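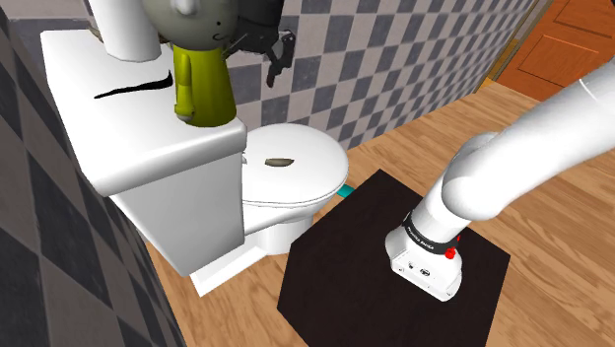

**Guest bathroom, Lodhi house, second floor. 9 January 2022. Checked by Bethel Fikre.**

- [x] Toilet flushes and refills. It sings while refilling. Key unknown.
- [x] Shutoff valve turns. Took 2 hands and some language.
- [ ] Exhaust fan. Loud as a mower, moves less air. **Replace.**
- [x] Outlet trips on test. Reset on try 5.
- [ ] Grab bar. Held up by optimism — two screws missing.
- [x] Door unlocks from outside.

Nahom Worku to fix the bar first. The fan has waited since June.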